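Search articles
Category: Robotics – Data Collection Equipment
Otberg Technical Reference, editorial staff | March 3, 2019

Gilholm Capture Cell

The Gilholm capture cell is a workstation for recording human hand movements, later used to train robot arms. It was developed by Witent and is set up against a plain gray wall, which gives the head camera an even background.

Setup

The operator wears a head-mounted camera and a black band on each wrist. The bands carry white blocks printed with square markers, from which the software works out the position of each hand. Cables are run back along the forearms so that they stay clear of the fingers. Paper handling is among the standard tasks: sheets are crumpled by hand, and small scraps are placed in a clear container.
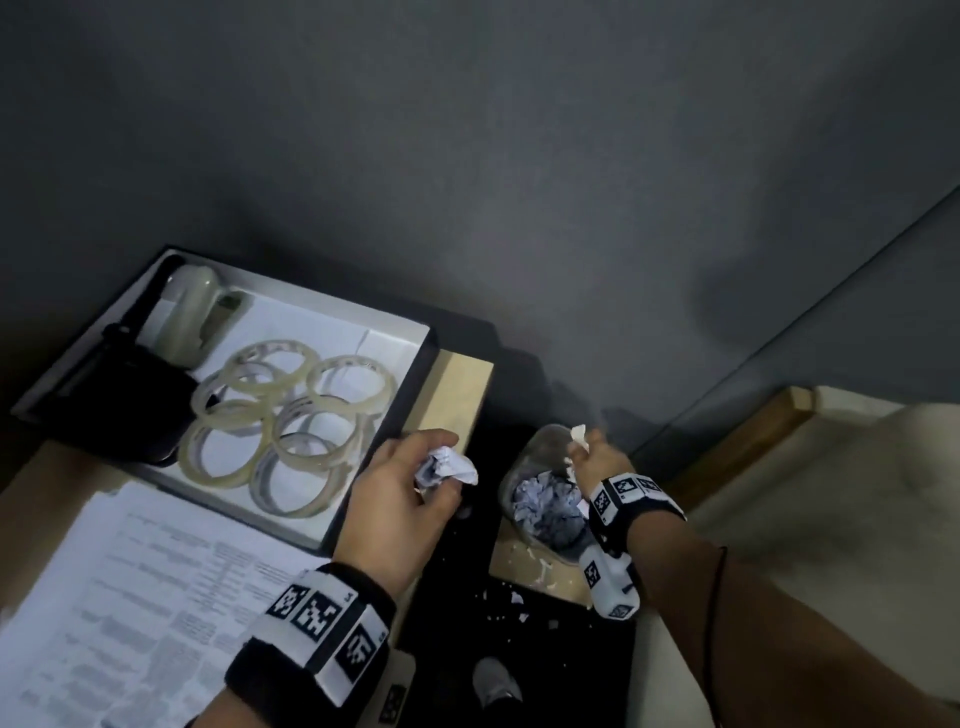 Calibration is carried out before each session and takes 4 minutes. The operator turns both wrists slowly in front of the camera until every marker has been read. Under the Omerović procedure, adopted in June, a session is limited to 335 recorded motions – after that, the bands are removed and checked.

Crumpled paper is allowed to build up on the desk during a session, as clutter is considered useful in the recordings. 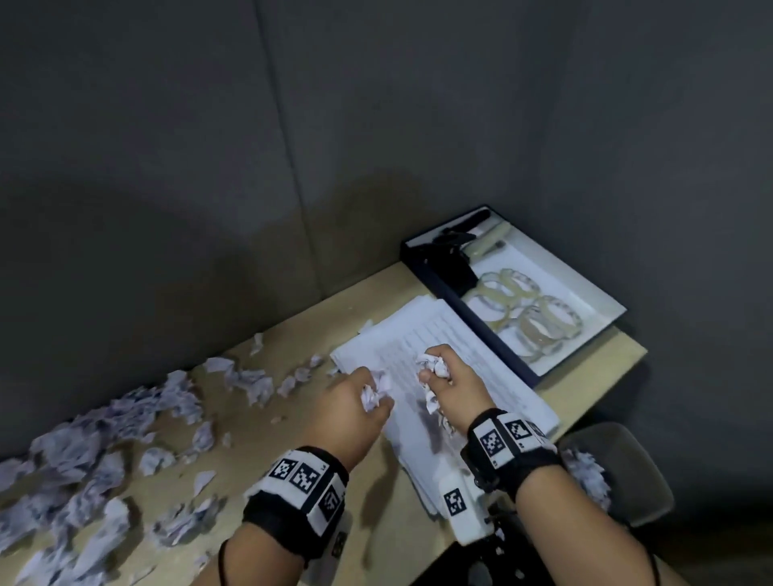

Maintenance

Marker blocks are wiped with a dry cloth and replaced when scratched. Straps are inspected every six weeks. Cable faults are logged under service code 2074, and the affected band is withdrawn until it has been recalibrated.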